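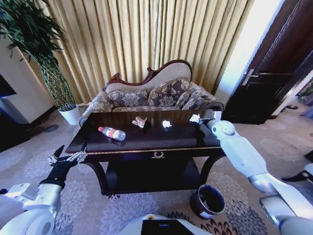 Greta Lindqvist-Moore

The robot is slow with a tissue. I mention this early in our call and the researcher who runs the clearing work at Kurno, a small robotics lab with a large appetite for other people's furniture, takes it as a compliment.

"It's slow because the people who taught it were slow," she says. "We spent a year trying to train that out. Then we spent a year wishing we hadn't."

We spoke on October 19, 2023, a few weeks after her group finished the write-up of Trisura, a project whose findings can be put in one sentence: when you teach a robot to tidy up by steering it through the job, leave the dithering in. She would like it noted that the paper takes longer to say so and has graphs.

The usual practice, she tells me, is to clean your recordings. A person drives the arms through a task, the recording is saved, and before anyone trains on it a script goes through and trims the dead time. An arm hanging over a table for three seconds while its driver thinks is, on paper, three seconds of nothing. "You're paying to store it, you're paying to train on it, and what you get is a robot that has learned how to loiter. So everybody trims. We trimmed. I wrote the trimming script. It was a good script."

What the trimmed robots did was commit. They would see a bottle, go for the bottle, miss the bottle, and carry on to the bin with great confidence and an empty hand. She describes watching one deliver nothing at all to a trash can, twice in a row, with beautiful form.

"The motion was lovely. If you'd turned off the part of your brain that cares about garbage, you'd have been very happy with it."

The fix began as a filing error. A batch of recordings from September went into training without passing through the script, and the model that came out of it was better at paper. It was worse at looking good, since it now paused beside things before touching them, but it closed its fingers on crumpled paper far more often than its slicker siblings did. For a while the team assumed somebody had changed a camera setting. She says they checked the camera settings for longer than she is willing to put in print.

Paper is where the difference lives. A plastic bottle on its side is a reasonable object. It has a cap at one end, it has a shape you could draw, and the only trouble it makes is rolling. A balled-up tissue has a new shape each time, and so does a snack wrapper, with the added insult of being shiny in places. Put any of them on a glossy dark tabletop and the cameras get to enjoy the reflection as well.

"People slow down for paper," she says. "They don't know they do it. The gripper comes in, it stops just short, there's a little correction, and then it closes. That little stop is the driver looking. When we cut it out, we were cutting out the looking and keeping the grabbing."

I ask whether the robot is looking too, when it stops. There is a pause on her end, which I will leave in.

"I'd be careful there. It's copying a stop. During the stop it gets more pictures of the same thing from nearly the same place, and it uses them. Whether you want to call that looking depends on how much wine is involved."

The data set came to 3088 recorded sessions, all of them clearing trash from a coffee table or something near enough to one. The group trained 2 models on it, identical except that one got the trimmed sessions and the other got everything, dithering included. Both were then sent into rooms they had never seen. The untrimmed model got all the trash into the bin on 89 percent of its tries. I ask for the other number. She gives it as "less," and then, pressed, as "less, and in the appendix."

The rooms were a matter of some argument. A lab bench is flat, gray and well lit, and a robot that has only met lab benches is in for a shock when it meets a sitting room. Kurno's position is that you want carved settees and damask. You want long curtains, a plant that droops, a carpet with flowers all over it. She is especially firm on the carpet. A small dark bin on a busy carpet is harder to find than it has any right to be, and it may not be standing up straight.

"A bin in a simulation is a cylinder that stays where you put it," she says. "I've never owned a bin like that."

The second arm gets less attention in the paper than she thinks it deserves. In most sessions one gripper does the fetching while the other is held open near the table, and outsiders tend to ask what it is for. Drivers park a hand where it might be wanted next, she explains, and the position of the parked hand turned out to be a fair predictor of which piece of trash would go next. The trimming script had treated a parked arm as an idle one. She brings up the script a lot, in the tone people use for a former roommate.

There were costs. The untrimmed model takes longer to clear a table, and a visitor to the lab once asked if it had crashed. (It was considering a napkin.) Some of the hesitation in the recordings really was junk: drivers scratching, drivers sneezing, one who appears to have taken a phone call. The model learned a bit of that as well, and will now and then stop in a spot where there is nothing to think about. The group tried sorting useful pauses from useless ones by hand and gave up after 4 days, when it became clear the labelers did not agree with each other, or with themselves after lunch.

So the advice in the paper is blunt. Keep the pauses, all of them, unless you can show that a given one does harm. She admits this is an awkward thing to sell to people who fund robots, who tend to like them brisk.

I ask what she would do differently. Film fewer bottles, she says. They have more than enough bottles. She would like more tissues, more receipts, those little sleeves that come off straws. She would like a glass table, and her colleagues have asked her to stop bringing it up.

And the script?

"It's still on the server," she says. "I go and look at it sometimes."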